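4.2 Do edge lines slow drivers down?

The claim that painted edge lines calm traffic on rural two-lane roads is repeated so often that its source is rarely checked. We traced it to a single report by Owusu, which compared speeds at 12 curves before and after repainting. The drop was real but small, and the "after" readings were taken in December, when drivers slow down anyway. No unpainted curves were measured over the same period. We do not see how the paint can be given the credit.

Later studies do little better. The Wurkden survey asked 94 drivers whether lines made them "more careful," and most said yes. People tend to say yes to that question. The Drakau trial did record speeds, but it dropped any car following another within 3,000 feet, and the authors do not say how many readings were lost.
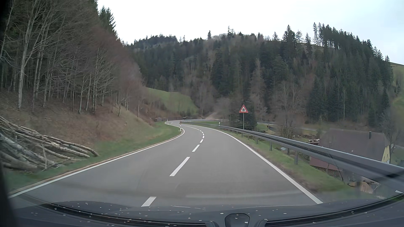 Figure 3. Two-lane road with solid edge lines and a broken center line, entering a series of bends.

A second problem is that lines may help drivers judge a curve and so take it faster. Yuan reports exactly this at 38 sites, though with no allowance for fresh pavement. If both effects exist, an average across sites could hide them, and a result near zero would tell us very little. We therefore treat straight sections and curves separately in what follows, and leave out the Wurkden answers altogether.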